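Search this project Go

# Grirken: the plastic bag pile

Hi! This is my little folder of notes and pictures about sorting out plastic bags and packaging at home. I called it Grirken because I needed a name and that one was free.

## Why a bed

I used to sort on the kitchen floor and my knees hated it. A bed is the right height, it's soft, and you can walk around at least part of it (mine isn't pulled out from the wall, so I do a lot of leaning). Put a quilt down first, one you don't mind washing!

## How I sort

- Shopping bags with no holes go in one heap. I flatten them, fold them in thirds and tuck in the handles.
- Tied bags get untied. If a knot takes me longer than 90 seconds I give up and cut it.
- Bubbly or ribbed wrap stays with the mailing stuff.
- Crinkly food wrappers go out, unless the store drop-off near you takes them. Mine doesn't.
- Long mailer-type packages: peel or cut off the label before you do anything else.

I keep 20 good bags and that's plenty. It used to be over 3 drawers' worth, stuffed so full they wouldn't shut.

## What's in the folder

`notes.txt` has my running list, which is messy, sorry. `gruda.csv` is the tally sheet, named after the Gruda bins I keep everything in. There are 2 pictures so far and I'd love to add more in February when I do the hall closet.

Use any of it however you like. If you fix my spelling in the notes, send it back to me!

## Pictures 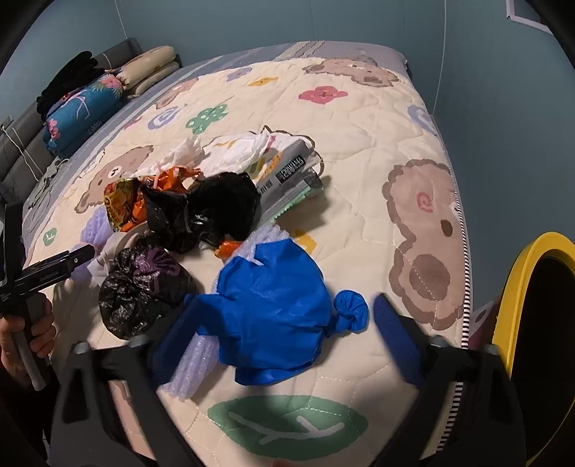
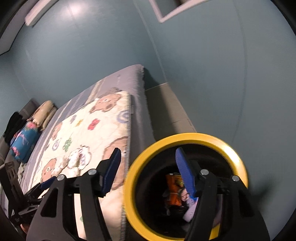 The bed with the cream quilt. The bag pile is in the first picture, the teddy bear heads and flowers show best in the second.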